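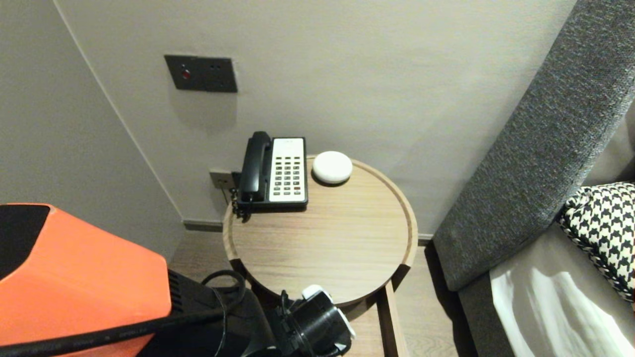

19 September 2020

Good long morning on the scrum sled with Lachlan Te Moana, and I'm pleased with how the new Narell load cell is behaving. Five pushes from the Bradidov front row, best one 1034, next best 1027, and the rest lower because the left pad kept slipping (my fault, I never did tighten it after June).

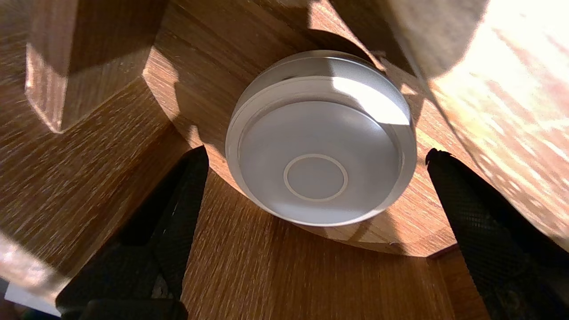 Rawiri Stubbs thinks we should drop the sled ballast to 270 before the juniors have a go, and I'm inclined to agree with him - they're keen as anything but still small. Must reglue that pad and ask Lachlan for his copy of the readings, mine got rained on.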